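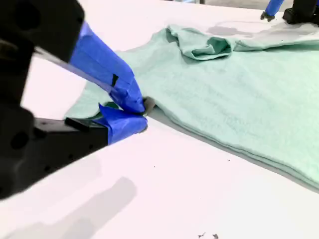 Blue tape on the gripper fingers, with a green cloth on the white table.

Folding bench update

The two-arm folding build in the back bay at Hutside is far enough along that members have started asking when they can try it. The short answer is August, on Saturday afternoons, once the stop button has been moved to the front of the bench.

Most of the work this month went into the fingers. The bare ones let thin cloth slide out when the arms pulled apart, so we wrapped them in painter's tape and left a small rubbery tip showing at the end to do the pinching. Tape is cheap and comes off clean, and we can change the thickness by adding a layer. It also wrinkles and lifts at the edges. Plan on rewrapping a finger after every 15 folds or so, and check for loose flaps before you start. A printed sleeve is being drawn up to replace it, in the same outside shape so the taught positions don't have to be redone.

We logged 346 fold attempts before the last workshop night. Of those, 153 ended with a fold we would put on a shelf. The usual failure is picking up one layer when two are wanted. Ribbed cloth does better than smooth. Anything with a zipper is off the list for now.

The control box is the old Semitov unit from the label printer project, with a new power supply. Wiring notes are in the Maillard binder on the shelf over the drill press. Please put the binder back when you are done with it. The spare cable set went to the Cimholm shop and is due back before the open sessions.

Still to do: move the stop button, mount a guard along the back of the table, replace the two stripped screws in the left base plate, and write a one-page start-up sheet.

We can use donated towels and soft shirts, washed, no buttons. There is a bin by the sign-in desk. We also need seven rolls of blue tape, one inch wide.

If you want a slot in August, write your name on the sheet next to the bench. Two people per session. Tie back long hair and leave lanyards at the desk.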